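The bowl and spoon that live by the sink

Rosalba Martinelli has sold tableware from a shop in Botlow for 17 years, and the thing people ask her for most is a plain white bowl. Dinner sets sit on the shelf for months. Single bowls go out the door two or three at a time.

Her own kitchen follows the same rule. She eats porridge, soup and leftover rice from one shape of bowl, and she likes a spoon with a flat handle and some colour to it, so it doesn't vanish among the cutlery. Her favourite bowl came from Felleneck, a small pottery up the coast, and cost her 2 dollars as a second.

A coloured spoon also makes a plain table look set, she says, even at breakfast.

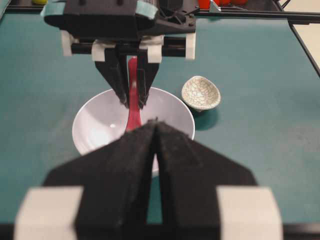
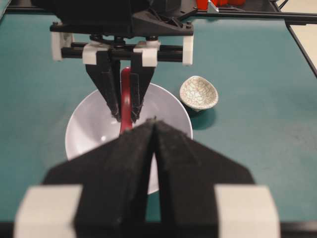 What size of bowl should you buy if you only want one kind?

Martinelli suggests 549 millilitres, the middle size in the Jandis range. It holds a proper serve of soup with room at the top, and it isn't so deep that cereal gets lost in it. Check that the rim is smooth and that your usual spoon can rest inside without tipping the bowl.

For washing up, she uses warm water and a soft cloth, and keeps scourers away from glazed surfaces. Grey cutlery marks usually come off with a paste of bicarb soda and water. She stacks her bowls no more than four high, with the spoons in a jar beside them.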